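搜索 请输入关键词
厨房整理工作坊笔记
1/8/21 记录人:Miroslava Tichý
分享 9 评论 2

今天终于轮到餐桌和垃圾桶了,盼了好久!从6月起我就想把“桌上杂物”单独做一次练习,柜子和抽屉都有人写过,餐桌反而没什么人认真对待,可一家人的东西最后全往这儿跑。

先定规矩:软的和硬的分开看。零食袋、纸巾、塑料袋压一压就没多少体积;纸盒、瓶子、罐子占地方,进桶之前要先想好怎么放。水果网套我特别喜欢,又轻又有弹性,洗净可以垫杯子,同事们有别的用法请写在页边。 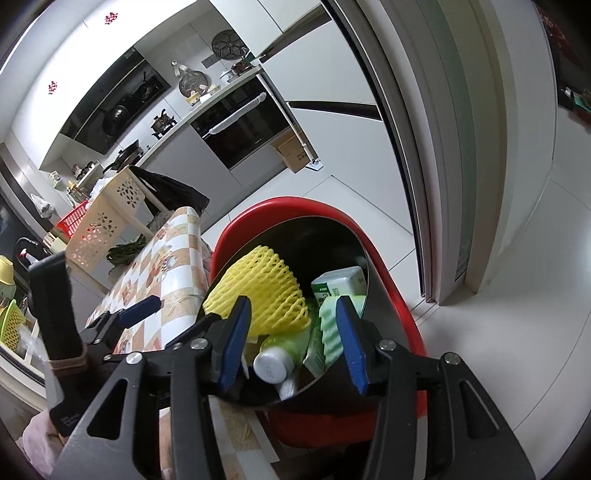 红色的桶配黑色内衬,看着真精神。瓶子带盖放还是拧开放,我们还没统一。我倾向于拧开,压扁以后能省不少空间,盖子另收一袋。海绵要单独判断:还能擦灶台的留下,发硬的就别舍不得了。

豆角归择菜那一摊,不算杂物,别混进来。

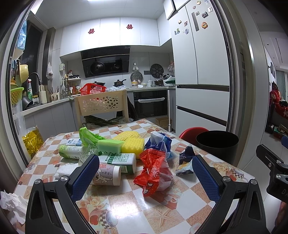 分类表我改到第二版了,删掉了“其他”这一栏,删完真痛快!以前什么都往“其他”里填,等于没分。现在只留四栏:扔、回收、归位、问主人。纸杯最容易争,印了卡通图案的,总有人想留给孩子插笔,那就进“问主人”,别替人家做主。

每轮给20分钟,到点就停,剩下的照样记。桌布花样多,小包装放上去容易看漏,收完用手掌从里往外抹一遍,这招很灵。

待办:
标签纸用Fumow的那卷,快没了,再买一卷。
Lumbao的记录本翻到41页,下次从背面接着写。
灶台旁的锅和杯子另开一篇,刀架和筷子也放到那篇里。

分享到 | 收藏 | 评论(2)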